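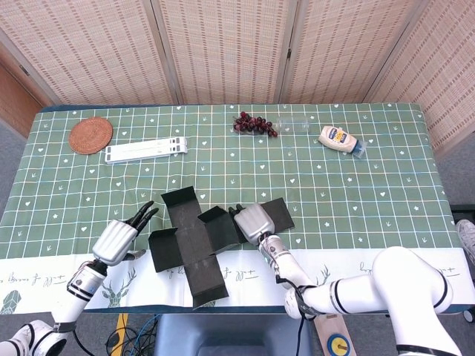 Última atualização: 28 de abril de 2019

Faz parte da vida adulta, dizem-me, ter opiniões sobre toalhas de mesa. Passei anos convencido de que me escaparia. Depois a minha tia Simões resolveu distribuir em vida o conteúdo do armário do corredor e calharam-me 17, de linho, engomadas, com um monograma que não é o meu.

Usei uma. Em agosto, num jantar para 5 pessoas, e o Igor Vondráček entornou o tinto antes da sopa. Pediu desculpa em três línguas. Eu disse que não tinha importância e passei o resto da noite a olhar para a nódoa como quem olha para um parente no hospital.

Sal, vinho branco, água com gás, leite: toda a gente tem um método e todos os métodos vêm de uma avó. A Raquel Pinheiro jura pelo bicarbonato. Experimentei o bicarbonato. A nódoa ficou da mesma cor, mas com relevo.

Desde então, as de linho vivem na gaveta de baixo, embrulhadas em papel de seda, à espera de uma visita à altura. Para o dia a dia prefiro as estampadas, quanto mais carregadas melhor. Uma toalha verde com quadrícula branca, corações, estrelas e cabeças de veado na barra não exige nada de ninguém. Pode-se comer sardinhas em cima de um veado. Em cima do monograma da bisavó já é outra conversa.

A minha tia telefona de vez em quando a perguntar se tenho usado as toalhas. Digo que sim, muito. Ela pergunta se as passo ainda húmidas, do avesso. Digo que sim, claro, do avesso.

O ferro está avariado desde o Natal. A Raquel ofereceu-se para me emprestar o dela, e eu ando há semanas a esquecer-me de o ir buscar.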